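Can It Do the Dishes Yet? Speaker notes, Greenberg meetup, 6 Aug 2020

Slide 1 is up while people find seats. Don't talk over it, let them look at the cutting board and the red knife for a bit. 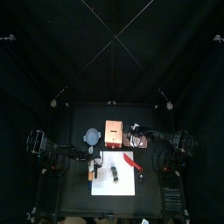 Opening (3 minutes)

Hi everybody! Ask for hands: who cooked something last night? Who'd hand that job to a machine? (Expect fewer hands. If it's more, skip the pep talk and go right to the chopping part.)

My short answer tonight is "some of it, slowly, if you set the table first." I've wanted a kitchen robot since I was 8, so I'm a soft touch, and even I still chop my own onions.

Why chopping is hard

Go back to the board on slide 1. Two arms, one knife, a short row of dark green pieces. You and I pick up a knife without thinking about it. A machine has to find the handle, grab it the right way around, press hard enough to cut and then stop at the board. And food squishes! Every cucumber is a new shape, and it rolls.

Mention the Lurnov bench test here: 30 tries at picking up a butter knife, same knife, same spot. Then they moved the knife a little and everything got worse. Pause, people usually laugh.

What about the shop floor?

Much better news. Droriva has arms packing boxes all day, but the boxes are all alike and they show up in the same place. My kitchen drawer has never once been like that.

Skip the Loltorau story if we're running late. If not, keep it to the towel folding and leave out the elevator.

Questions

Somebody will ask about price. Say I don't know, and ask what they'd pay to never scrub a pan again. Flyers are on the chair by the door.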